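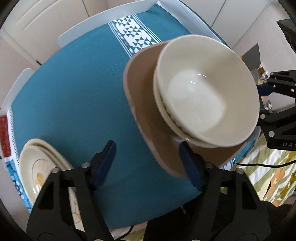

My grandmother could clear a table for 17 while telling you exactly what was wrong with your haircut, and I thought of her often during the Monday I spent asking whether a machine might one day do the same. People have been promising us the robot housemaid for as long as I've been reading magazines, and I do still want one, very much!

The trouble is bowls. A car door comes down the line in the same place every time, but bowls get nested, and a pair of grippers has to part the top one from its twin without dragging the lot along. Then there are plates, which sit low and flat and give a finger very little to get under. Zakix, whose arms have been packing boxes of shower fittings for years, told me they would sooner take on another warehouse than one family's washing-up. 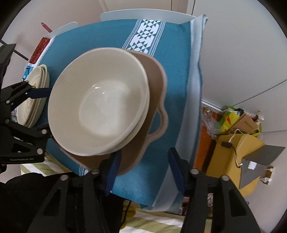 Kristóf Dobos thinks we have the question the wrong way round, and that a slow machine would suit most homes perfectly well, as he'd happily let it take until bedtime over the supper things if he could sit down meanwhile. I warmed to that. My own guess is that we'll see folded towels first, then tables cleared (with breakages), and beds a long way after.

Comments (2)

Tautahi: Mine can have the ironing. I'll keep the washing-up, it's the only quiet I get.

Skendura: What about stairs? We have 2 flights and the hoover robot has never seen the top one.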